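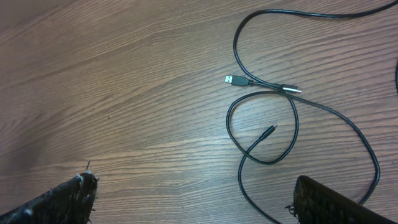 Furniture finishing is mostly a matter of film thickness, according to the head of the finishing shop at Hirnis, a contract furniture maker that coats 431 tabletops in a normal month. "People ask about color first. Color is the easy part," she said when we spoke on Wed 30 December. Her concern is sheen, and how it changes with the angle of the light. On a brown wooden top with a fine diagonal grain, some strips look slightly glossy while the darker bands beside them stay dull. She puts that down to pore depth. Open grain takes in more of the first coat, and the film over it dries thinner.

The shop sands to 200 grit before sealing and goes no finer. "Past that you are polishing. The sealer has nothing to hold on to." Between coats the tops rest on racks for a full shift. The previous supplier, Pacheco, sold a faster product, but it softened under hot cups and Hirnis dropped it.
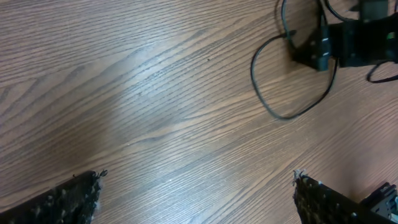

Glare on a wooden top: the grain reads paler where the light hits.

Inspection is done under a single lamp set low at one end of the bench. Overhead light hides lap marks, she said, and daylight changes too much between morning and afternoon. Each top is turned once and checked again. Anything doubtful goes to the Zokix rub tester, which runs a felt pad over a sample for 4000 strokes. A sample passes if the gloss reading stays within the shop's own limit.

"The limit is tighter than most customers ask for - we set it after a run of 104 returns, nearly all for dull patches in the middle." 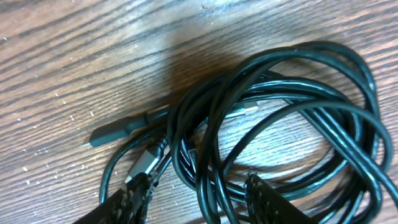 Can an owner repair a dull patch at home?

Only if the film is worn evenly and the wood is still sealed. She recommends cleaning with a damp cloth, letting the top dry overnight and applying one thin coat of the original product over the whole surface. Spot repairs leave a visible ring.

Hirnis will move its smaller tops to a water-based finish from Homum once the current stock is used up.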